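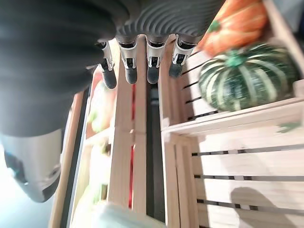 Heltach Crate Log

Winter squash and pumpkins, how they were set out, and what I wrote down about each one

The big green one with the deep ribs and the dark and creamy bands is my favorite kind of entry in this whole log. It sits on pale bare slats with its short stem up, and that's pretty much how I like a pumpkin to sit!

What's in here

This is a table of the pumpkins and squash I put out at the Heltach farm stand, plus a second, much smaller table of the crates they sat in. It started as a paper notebook that lived under the scale and got rained on twice. I typed the whole thing up over one long winter (tea, bad posture, a lot of squinting at my own handwriting) and cleaned it into something other people might be able to use.

The main table has 3,393 rows, one per fruit per display. If a pumpkin sat out, got moved to another crate and sat out again, that makes two rows with the same fruit_id. The crate table has 129 rows, one per crate. Crates get new slats and keep their number, unless the corners go, and then I call it a dead crate and retire the number with it.

Files

fruit.csv is the main table
crates.csv is the crate table
kinds.txt is my list of names and what I mean by them
notebook_gaps.txt lists the pages I couldn't read
README is what you're reading

Columns in fruit.csv

There are nine.

fruit_id: a number from the paper tag. Tags fell off, and I've done my best.
crate_id: matches crates.csv. Blank means it sat on the ground or on a hay bale.
kind: see kinds.txt. My names, which are stand names and not seed catalog names.
skin: main color first, then the second color if there is one. Striped fruit gets both, so "dark green / cream" and so on.
ribs: none, shallow or deep. Run your thumb across. If it drops in and you feel it, that's deep.
stem: long, short, stub or gone.
seat: how it rested. Upright, tipped or on its side.
size: small, medium, large or "two hands." I know, I know. More on this further down.
note: whatever I felt like writing.

Columns in crates.csv

Crate_id, wood (bare, oiled or painted), gap (narrow or wide, meaning the space between slats), depth (shallow or deep) and a note. The wood column is mostly "bare." I tried painting a batch a nice barn red the first season and they looked great for a month, then they rubbed off on the white pumpkins and I spent an afternoon with a wet rag. After that I left them plain. Pale wood is kinder to green and orange both, and the dark gaps between the slats make the fruit look bigger than it is, which I am not above using.

How I set a display out

This part isn't data, but the columns won't make a lot of sense without it.

Heavy fruit goes straight on the slats. I used to put straw under everything and it looked charming for two days, and then it got damp and went gray underneath, and the pumpkin skin went soft where it touched. Bare slats let the air through. Check underneath when you tidy up in the evening anyway, especially after fog.

Stems go up, or close to up. A stem that leans a little is fine and I don't record the lean. Don't carry anything by the stem, ever. Every "gone" in the stem column was somebody picking it up by the handle, and some of those somebodies were me.

One showy fruit to a crate if it's a big one. A big striped green next to a plain orange works well. Two big striped greens side by side turn into one lumpy green thing from across the road. I pull the small stuff forward and let the big one sit toward the back of the crate.

Leave some wood showing. People want to see a bit of crate, I don't know why, but the overfilled ones sold slower and got pawed through more. You'll find plenty of grumbling about that in the note column.

Kinds, and my own names for them

I used stand names because that's what customers asked for. "Green stripe" in kinds.txt covers anything round-ish and ribbed with green and pale bands. That's certainly more than one variety, and I never kept the seed packets straight. If you need botanical names, this log will let you down, and I'm sorry about it! "Flatano" is what we call the low, wide, flattened ones. It began as a joke on a price card and it stuck, so it's in the table as a real value. "Endale" is the field by the creek, and for the first stretch of the log I used it as a kind name too, for everything that came out of there. I've fixed the ones I could. The rest still say "Endale" in the kind column and you should treat them as unknown.

Where it came from

Most rows are from the stand itself. The rows with "Nimham" in the note column are from the fall market at Nimham, where the tables are lower and everything went into shallow crates. Sizes look a bit smaller there, partly because I didn't feel like loading the two-handers into the truck.

The typed version was finished on 8 October 2020, right in the thick of the season, which was poor planning on my part. I've fixed typos after that but haven't added rows.

Things that are wrong with it

The size column is bad. I had no tape measure out there and no patience, so "large" in a good year is bigger than "large" in a dry one. "Two hands" only means I needed two hands. Please don't average anything with it.

Skin color was written down at whatever hour I got to it. Late in the day everything drifts toward orange. Dark green and "almost black" are probably the same thing.

Ribs I trust. Seat I trust. Stem I mostly trust, though the line between short and stub moved around, and the first 2,000 rows are looser about it than the rest.

Pages got wet. Where I could read part of a line I kept the part, so you'll see blanks in the middle of a row. I didn't fill any of them in by guessing.

There's no price anywhere. I took it out. It was all over the place, and half of it was "take two."

Good uses, from people who've written to me

Planning a stand or a porch display, mostly. One class used the skin and ribs columns for a sorting exercise and sent back a very nice chart. Somebody building crates for a shop wanted the gap and wood columns, and I told them what I'll tell you: go a little wide on the gap for big fruit, narrow for gourds, or the little necks poke through and snap when you lift the crate.

Not so good uses

Yield, weight, variety trials, anything about disease. I wrote "soft spot" in the notes when I saw one, and that's as far as it goes. A row without a soft spot only tells you I didn't write one.

Opening the files

Plain comma-separated text, header on the first line. The note column has commas inside it, so those cells are in quotes. If your spreadsheet turns fruit_id into dates (mine did!), import that column as text. Join the two tables on crate_id and expect a few orphans. Those are mostly crates I borrowed and gave back before I'd numbered them.

License and asking for things

Use it, change it, pass it along. Say it came from the Heltach crate log if you publish something. If you find a row that makes no sense, send me the fruit_id and I'll dig out the notebook page and look. Give me a while if it's fall. In May I answer everything the same day, there's nothing in the crates then but seedlings.

Small changes so far

Merged "greenish stripe" into "green stripe."
Took out a row that was a cantaloupe.
Split "Flatano" back out of "other."
Put the cantaloupe in the notes file, where it seemed happier.
Fixed crate_id on a page where I'd written the same number all the way down.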